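Jiridmont Two-Arm Home Helper
Demo and rental unit, with the Tultano practice software

Rental, $763 a week. Software license only, $100 a month. Delivery inside Crenshaw is included in the rental.

I rent out and sell a lot of equipment on this site, and this is the listing I get the most email about. The emails nearly all ask the same thing, so I'll answer it before the specs: can it do my chores yet? Some of them. Slowly. With you in the next room, please!

I've had the Jiridmont in my own house and in the shop, on and off, since December (the shop is in the old feed store, for anyone who wants to come by and try it). What follows is what I've learned, and I've tried to keep the sales talk out of it.

What it does well enough that I'd let you pay for it

Picking things up off a floor or a low table and putting them in a bin. Socks, toys, mail, dog stuff. It's good at this — better than I expected, and much better than the Estiser unit I used to list. It also carries a loaded tray across a room if the floor is flat, and it'll wipe down a counter if you clear the counter first, which I realize is half the job.

In the shop it sorts returned parts into bins for me. I set it going when I lock up and most mornings the bins are right. When they're wrong they're very wrong (a whole evening of hose clamps in with the drill bits, once), but I can live with that at the price.

What it does sometimes

Laundry. It will move a load from the washer to the dryer and it will get towels into something you could call a fold. Fitted sheets, no. Shirts, only if you aren't fussy. Loading a dishwasher works with plates and gets shaky with anything that has a stem.

Doors. I'm giving doors their own mention because people assume they're the easy part, and I did too. A cupboard door is fine. A room door has a handle to find and grip, then the whole slab swings on an arc and the machine has to move its arm and its body along with it without letting go or getting in its own way. You and I do this with a bag of groceries in one hand. It took me a full Sunday to get it reliably through my laundry room door, and that door sticks a little, so now I leave it open and everybody's happy.

What I'd tell you not to buy it for

Stairs, anything on a stove, glass you care about, bathrooms, small children's rooms while the small children are in them. Also ironing. Please stop asking me about ironing.

The practice software

The Tultano package is a simulator that comes with the rental or can be licensed by itself. You build rooms in it, or use the ones it ships with, and run the robot on a job over and over before you let the real one try. I was a skeptic on this, I'll admit. I figured a pretend room would teach it pretend skills. Then I ran the door job in there for a while, one door after another, with different handles and different colors and the body parked in different spots.

My totals on doors so far are 3,918 tries and 1,441 clean opens. By clean I mean handle gripped, door swung wide enough to drive through, nothing bumped. That's a bit better than one in three, and I know how that sounds! But the early runs drag the number down a lot, and I'd much sooner it got its bad days out of the way on a door that doesn't need repainting.

You can watch a run from above the robot, looking out over its own body at the arms, and that's the view I keep going back to. It shows me where the base is parked compared to the door, and a badly parked base is behind most of my failed runs.
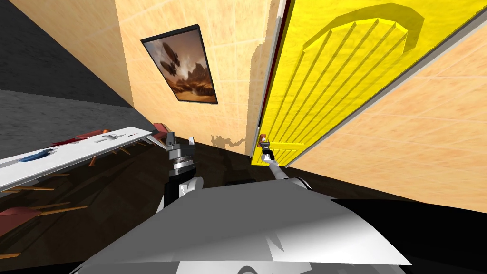 Tudur Gronow wrote in to say that one in three is no use to him at any price, and that he'll wait until a machine can get through every door in his house with a full basket and shut them all behind it. He also wanted to know if it can tell a push door from a pull door.

Fair enough on the first part, and I'd tell anyone with the same list to hold off. On push and pull: you tell it, once per door, when you set up the house. It doesn't work that out for itself in the version I have.

Good to know before you order

Setup takes an afternoon. Charging is overnight from a normal outlet. Rentals run one week at a time, and you can put one week's fee toward buying if you decide to keep it. The software needs a decent computer with a real graphics card, so ask me before you license it and I'll tell you if yours will cope.

Email is best. I'm at the shop until 5 p.m. and I do answer the phone, only not while it's sorting.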